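We left the main road after the bridge and took the small one to Skirndale. Colette Millet drove and I held the map, which was older than both of our phones and in one place more correct. The road goes along the river, then it climbs between stone walls where two cars cannot pass. We met a milk truck and had to go back a long way.

Our room was over the bakery. We stayed 2 nights and paid 80 for each, breakfast included.

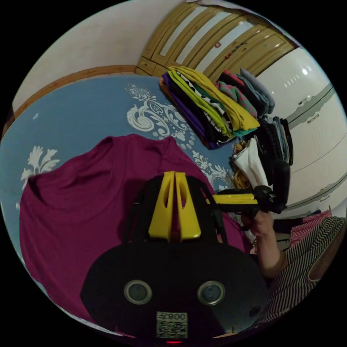
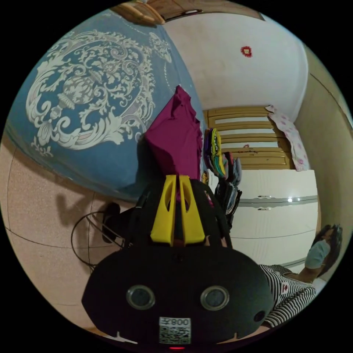
Blue bedspread, both times.

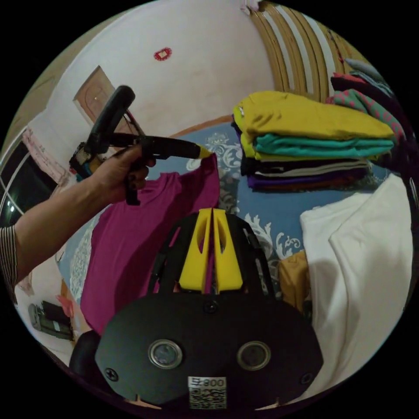 Can you drive from Skirndale to Jaltinel by the high road in May?
The high road opens at the end of April in most years, so in May a normal car can use it. It is 20 kilometers, with no gas station, and after rain the last part is slow.

We took it in the morning, at eight. Annag Mowat from the bakery had told us to stop at the chapel, and we did, but the door was locked. The view was good from the wall behind it — you see the whole valley and the two lakes. Colette wanted to walk down to the nearer one. I had the wrong shoes, so I waited and ate the bread.

Jaltinel is bigger than I expected, with a market street and a small museum of wool. Bello Jibrin showed us the old looms there and let Colette try one. She was not bad at it. For lunch we had bean soup in the square, then we looked for the road to Prothero and found first the road to a quarry.

We came back by the river in the evening. The milk truck was parked outside the bakery.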